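Sulholm counts again: how a two-seat ward came down to seven ballots

The returning officer for Sulholm has run municipal elections under three different counting rules. The latest, a ranked ballot with district thresholds, was used for the first time in March, and it left the second seat in the Ivberg ward undecided for nine days. In an interview at the district office, the officer went through the procedure and declined to discuss the candidates.

"The ward elects two members," the officer said. "The first seat was filled on the first count. The second went to transfers, and the transfers were close."

The final margin was seven ballots. Under the Sulholm code, any margin below 10 triggers a full recount by hand. The machine tally is set aside and the paper is sorted again from the first preference down.

The officer objects to the word "recount" as it was used in the local press. "A recount suggests the first number was wrong. The code calls it a verification. The staff repeat the sort and compare each pile with the machine record. Where the two differ, the paper governs."

They differed in one precinct, Kuster, where 492 ballots had been logged at the close of polls and the scanner reported 490. Two sheets had fed together with others and were read as single ballots. Both turned up when the bundle was opened. "One had no second preference, so it was exhausted," the officer said. "The other transferred. It did not alter the order." 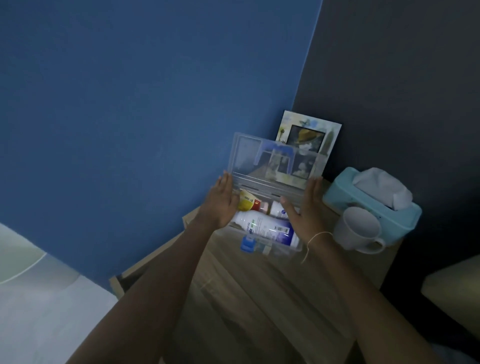 Hands on a clear storage box with the lid open.

Asked why the verification took nine days, the officer pointed to the notice rules. Each party must receive written notice before a bundle is unsealed, and each may send one observer per table. Jismont, the largest precinct in the ward, was held back for two days while a notice was reissued with the correct room number.

"That was our error," the officer said. "The law gives me no discretion on notice. If it goes out wrong, it goes out again, and the clock restarts."

Critics of the system have argued that transfers favor parties with a broad second-choice vote over those with a narrow, committed base. The officer would not take a side but said the effect is easy to measure. In Ivberg, the candidate who placed third on first preferences finished second after transfers. Under the old rule, that candidate would have lost.

"People ask whether that is fair. I can tell them whether it was counted properly. The council picked the rule and the council can change it."

A change is already on the agenda. One proposal would raise the verification trigger for any precinct with more than 400 ballots -- a measure that would have covered Kuster whatever the ward margin. Another would publish the transfer tables by precinct on election night. The officer supports the second and has doubts about the first, mainly over staffing.

The council takes up both proposals on Wed 29 July. Until then the March ballots stay under seal at the district office.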